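The usual advice for anyone building a set of demonstrations is to get more of them. I think it is bad advice for small teams, and our spring at Delturia is my evidence.

We started with 1,636 simulated episodes of kitchen table work, two arms, one operator at a time. The success rate looked fine. Then we sorted the episodes by layout and found that most of them were the same few tables with the items nudged over a little. The policy trained on that set did well on those tables and poorly on everything else.

For the second round we collected 142 episodes. Every one had a new layout, and the operators were told to keep the slow grasps and the second tries. On our own tests the small set matched the large one on familiar tables and beat it on new ones.

Raptis, the contractor that bid on our labeling, charges by the episode. So does Godetti. That pricing pushes everyone toward short, clean, repeated runs, and buyers should stop accepting it. Pay for hours, or pay for layouts. An operator who spends 6 minutes working out how to pick up an awkward piece of fruit has given you something useful, and under the current terms that operator loses money.

Simulation makes this worse in one way. Resetting a scene costs nothing, so people reset to the same scene. It could just as easily be used to move every dish and swap every food item between runs. Few teams I have talked to bother.

There are fair objections. Varied data is harder to check, and our reviewers took longer per episode in the second round. I would still make that trade, and in December we plan to do it again with both arms busy on separate objects.
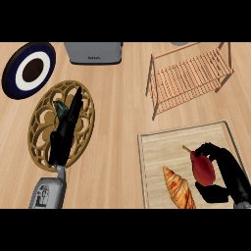
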